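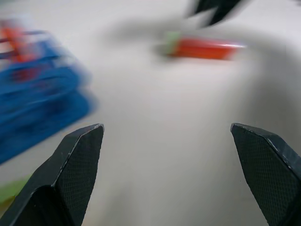 Vignesh Mudaliar writes that the earlier version of this page told readers to set an aneroid barometer "to the local pressure" and never said which pressure. The objection is correct. There are two, and at his elevation in Vasel they differ by more than the width of the word FAIR on the dial. The procedure has been rewritten with the two kept apart.

Setting an aneroid barometer

This procedure applies to household dial barometers with an adjusting screw in the back of the case. It does not apply to mercury instruments or to digital units. The worked figures are from a Summont wall barometer graduated in hectopascals (hPa).

Terms

Station pressure is the actual air pressure at the instrument. It drops with elevation.

Sea-level pressure is station pressure corrected to what it would be at sea level. Weather reports and weather maps give this value. Most dial barometers are meant to show it, and the words printed on the dial make sense only if they do.

You will need

A flat screwdriver that fits the slot in the adjusting screw. The slot is shallow on most movements and a blade that is too narrow will climb out of it.
The elevation of the room above sea level, from a topographic map.
A current sea-level pressure reading from the nearest weather station.
A pencil and paper.

When to do it

Choose a calm period when pressure is steady. Check two consecutive hourly reports from the station. If they differ by more than 1 hPa, wait. Mid-morning and mid-afternoon are usually usable. Do not set the instrument while a front is passing, as the reading at the station and the reading at your house may not match.

Procedure

1. Hang the barometer where it will stay, out of direct sun and away from radiators and outside doors. Leave it overnight. The movement is compensated for temperature, but only partly.

2. Tap the glass lightly with a fingertip. The hand should move a little and settle. If it does not move at all over several days of changing weather, the linkage is stuck or the capsule has failed, and adjustment will not fix either.

3. Write down the station's sea-level pressure and the time it was issued.

4. Take the barometer off the wall and find the adjusting screw. On the Summont it is visible through a hole in the back plate, off center. Do not confuse it with the screws that hold the movement in the case.

5. Hold the instrument upright, in the same position as it hangs. Laying it face down shifts the hand on many movements, and a setting made that way will be wrong once it is back on the wall.

6. Turn the screw an eighth of a turn or less, then tap the glass and read. Repeat until the hand shows the station value. If you pass the value, back off and approach it again from the same side.

7. Rehang the instrument, tap, and read again. Correct if needed.

8. Move the brass set hand over the pressure hand.

Checking with elevation

If no nearby station is available but you have a reference instrument that reads station pressure, add a correction. At low elevations, pressure falls by nearly 1 hPa for every 8 meters of height.

Mudaliar's house is at 292 meters. His reference read 984 hPa. Dividing 292 by 8 gives 36.5, for a sea-level value of 1020.5 hPa. The full formula, at standard temperature, gives a result between 1 and 2 hPa lower. The short rule overstates the correction as elevation increases, so use the full formula above 400 meters.

Range of the screw

The screw on a household movement has limited travel. If it becomes hard to turn or suddenly goes loose, stop and turn it back. Forcing it can detach the spring from the capsule. The older Prusteo movements have a shorter screw and may not reach a sea-level setting in a hilly area. In that case set the hand as high as it will safely go, note the offset on a label on the back, and rely on the set hand for rise and fall.

Follow-up

Compare the reading with the station once a day for a week. A constant error means the setting is off and can be corrected. An error that grows at high and low pressures means the scale factor is wrong. That adjustment is made inside the movement at the lever arm, and is a job for a repair shop.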